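Sorting cell automation at the Irkach site: questions from staff

Which jobs are affected?
Manual sorting on line 3 and the evening repack shift. Goods-in, dispatch and the Nepia stores are unchanged.

Will anyone lose their post?
No posts are being removed this year. The 41 people now on sorting keep their grade and basic pay. Those who move to cell operation receive the technical allowance after sign-off.

What does a cell operator do?
Starts and stops the cell, clears rejects, checks grip settings at each product change and records faults. Lifting falls to a few items per hour. Standing time does not change much, and Hjørdis Åberg is reviewing the seating.

How long is the training?
Three days: one in the classroom, one on the simulator and one on the cell with a Tralora engineer. Anyone who fails the simulator test may repeat it after a week.

Who decides the shift pattern?
Randi Lie, after talks with the union representative, Revathi Thampi. A draft rota will be posted in April.

What is on the simulator?
The arm is shown from the wrist, with both gripper fingers in view. Some views include loose items on a wooden surface, such as a pencil and a rough grey lump. Others have only a plain background.
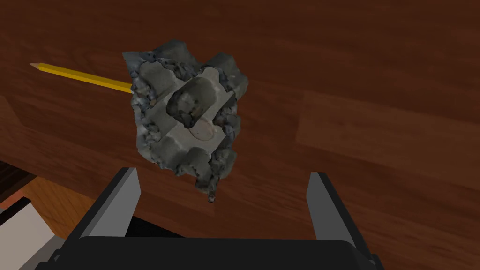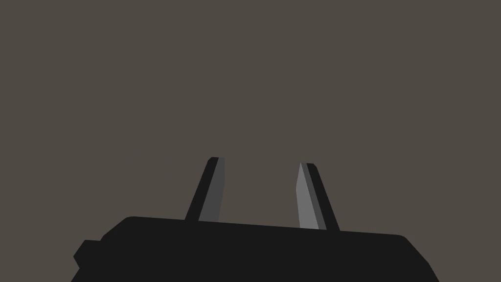
Are my simulator results kept?
Pass or fail is kept on your training record. Attempt times are deleted after 90 days and are not used in appraisals.

Can I stop the cell if I am unsure?
Yes. Any person on the floor may press the stop. Restarting needs a signed-off operator.

Where do I send other questions?
To Tormod Haugen in the Bosley office, or at the Thursday drop-in.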